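Munro Chamber Music Prize: Frequently Asked Questions
Updated 12/19/23

What is the Munro Prize?
The Munro Prize is a competition for string quartets and piano trios. It is held every other year in Utulberg, in the concert hall on the river side of the old town. The final is open to the public.

Who can enter?
Any quartet or trio whose members are all under 32 on the day of the final. Groups may come from any country. Past finalists can enter again, but past winners cannot.

Can we change a player after we apply?
Yes, one player, up to the day the shortlist is announced. Write to the office first. A change after that date means the group has to withdraw.

How do we apply?
Fill in the online form and upload two recordings. One must be a complete work written before 1900. The other can be anything in your repertoire. Edited recordings are not accepted, though you may pause between movements.

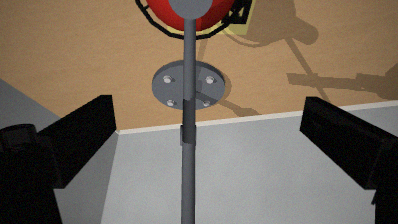
Is there an entry fee?
No. Groups pay their own travel to Utulberg. Shortlisted groups are given rooms for the length of the competition, and breakfast is included.

What do we have to play in the final?
Each group plays one work of its choice and the set piece. The set piece is a new commission, and the score is sent out by mail in December to groups on the shortlist. Please do not share it or perform it before the final.

How many prizes are there?
There are three prizes, plus an audience award decided by paper ballot in the hall. First prize includes a recording for the Resel label. The label chooses the producer, and the group and the label agree on the program.

How do I buy tickets for the final?
Tickets are sold through Zomden, online or by phone. The hall has 2,276 seats, and all of them are numbered. The box office opens two hours before the concert and sells whatever is left.

Can I get a refund?
Tickets can be returned to Zomden until noon on the day before the concert. The booking fee is not refunded.

Will the final be broadcast?
The audio is streamed live from this site. The recording stays up for a month. The earlier rounds are not streamed, but you can attend them free of charge, with no ticket needed.

Are children admitted?
Yes, from age six. Every child needs a ticket.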